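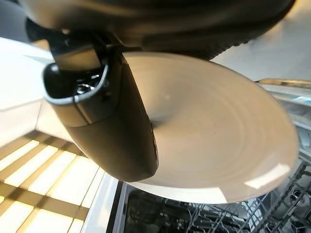 A white plate, held nearly edge-on.

The Grustthorpe by-election went to Saodah Govindasamy by 34 votes, and most of the commentary since Saturday has treated the margin as the story. I think the turnout by ward is more useful, so I spent an evening with the count sheets.

The totals first. Govindasamy took 2427 votes against 2393 for the sitting party's candidate. A third candidate, standing on the bus question alone, took 873. The spoiled ballots were listed separately and were too few to change the result.

Grustthorpe has three wards for counting purposes. Zoswood is the largest and has returned the same party for as long as the district has existed in its current form. It did so again, but with a smaller lead than in the last regular election. Undari moved the other way by a wider margin. The old town barely moved at all.

The usual reading is that voters in Undari switched sides. The sheets do not show this. The sitting party's vote there fell by nearly the same number as the ward's overall turnout, while Govindasamy's vote rose only slightly. A simpler explanation is that a block of regular supporters stayed home. Some switching in both directions could produce the same totals, and ward figures cannot separate the two. I would want a survey before saying more, and no one is going to pay for a survey of Undari in November.

The bus candidate is the other open question. Most of the 873 came from streets along the discontinued route, where the Sitompul depot used to be. People on both sides are claiming those votes as naturally theirs. The district does not use ranked ballots, so there is no second preference to look at. I have seen one estimate that two thirds would have gone to Govindasamy, with no method given. I am leaving it out of my own table.

Then there is the recount. Under the district rules a losing candidate can ask for one at this margin, and the request has to be in by 5 p.m. on the third working day. Recounts of machine-read paper ballots usually move a handful of votes, mostly from faint or misplaced marks. A shift of 34 on a total this size would be unusual — I would not rule it out, but I would not plan around it either.

On the council itself, the seat removes the sitting party's majority of one. The budget vote now depends on the two independents, who split on the last one. The parking levy is the item to watch. Both of them voted against it in committee, and the draft budget still counts the income from it.

I will put the ward table up once the certified figures are posted. The sheets I used are the provisional ones, and the Zoswood postal line has already been corrected once.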